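How to Clear a Slow Kitchen Sink Drain

A kitchen sink that drains slowly is usually blocked in one of three places: the strainer opening, the trap under the cabinet, or the horizontal pipe that runs from the trap into the wall. Work in that order. Most clogs are in the trap, and you can clear one with a bucket and your hands.

Set aside an hour the first time you do this. Do it in the morning if you can, so the hardware store is still open if a washer splits.

What you need

A bucket that fits under the trap
Rubber gloves
A flashlight
A cup plunger (flat bottom, no flange)
Slip-joint pliers
A hand-crank drain snake, 1/4 inch, at least 15 feet
An old toothbrush or bottle brush
Rags
Replacement slip-joint washers, 1 1/2 inch

The washers come in a mixed bag. The Stasik assortment is the one I keep in the drawer, but any brand in the right size will fit.

Before you start

If anyone has poured chemical drain cleaner down the sink in the last day, stop and wait. Run water if it will go down at all. Opening a trap full of lye is how people get burned. Wear eye protection even if you think the cleaner is gone.

Turn off the garbage disposal at the breaker if you have one, and empty the cabinet underneath. Lay a towel on the cabinet floor.

Step 1. Check the strainer

Lift out the basket and shine the flashlight down the opening. Look for a bottle cap, a produce sticker, a wad of onion skin. Pull out what you can reach. Scrub the crossbars with the toothbrush and dish soap, then run hot water for a minute. If the water keeps up with the faucet, you are done.

Step 2. Plunge

Fill the basin with three or four inches of water, enough to cover the cup of the plunger. On a double sink, the other drain has to be blocked or the air will just come up through it. Hold a wet rag firmly over the second drain, or have somebody else hold it.

If a dishwasher drains into the same pipe, pinch its hose with a clamp before you plunge. Otherwise you can push dirty water back into the machine.

Give it fifteen or twenty straight strokes, keeping the cup sealed to the bottom. Pull up sharply on the last one. Repeat two or three times. 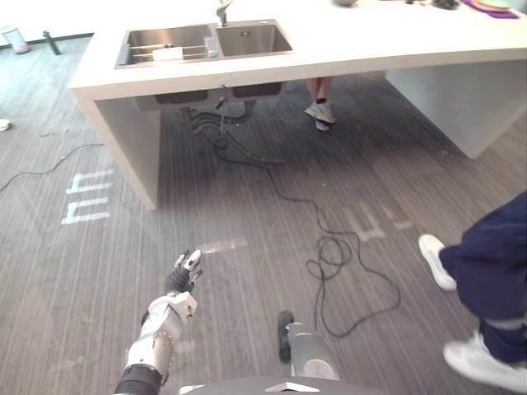 Does it matter which side of a double sink you plunge?

Plunge the side that drains slower. If both are equally slow, use the side farther from the trap, so the pressure travels through the connecting pipe as well. When only one side is slow, the clog is usually in the short stretch before the two pipes join, and you may not need to touch the trap at all.

Step 3. Take the trap apart

Put the bucket under the U-shaped section of pipe. Loosen the two slip nuts, one at each end of the U. Plastic nuts should turn by hand. For metal ones, wrap a rag around the nut and use the pliers gently. Old chrome-plated brass gets thin and will crush if you lean on it.

Lower the trap and tip it into the bucket. Expect gray sludge and a bad smell. Take the trap outside or to a different sink to clean it. I have watched a person rinse the trap in the sink it came from, with predictable results for the cabinet.

Brush out the inside. Check the washers while you have them off. If they are cracked, flattened or stiff, replace them.

Step 4. Snake the wall pipe

With the trap off, look into the pipe that goes into the wall. Feed in the snake until you feel resistance, tighten the set screw, and crank clockwise while pushing lightly. Pull it back slowly and wipe the cable as it comes out.

I use a Hornlow 25-foot snake. My last house, in Povdale, had a soft grease plug well into the wall, and the short snake I owned then never reached it.

Step 5. Put it back

Slide the nuts on first, then the washers, with the tapered side facing the threads. Line up the trap and start both nuts by hand. Hand-tight plus a quarter turn is enough for plastic.

Run the water slowly and feel each joint with a dry finger or a piece of toilet paper. Then fill both basins and let them go at once. That puts the most load on the joints and will show a small leak quickly. Remove the clamp from the dishwasher hose and turn the breaker back on.

Keeping it clear

Wipe greasy pans with a paper towel before washing them. Keep coffee grounds, rice and eggshells out of the drain. Once a month, fill both basins with hot tap water and release them together.

When to call a plumber

Call if the snake goes all the way in without hitting anything and the sink is still slow, or if a tub or floor drain gurgles when the kitchen sink empties. Both point to the main line or the vent. The last time I needed that done, Lauritsen charged me $590 for the main line, including a new cleanout cap.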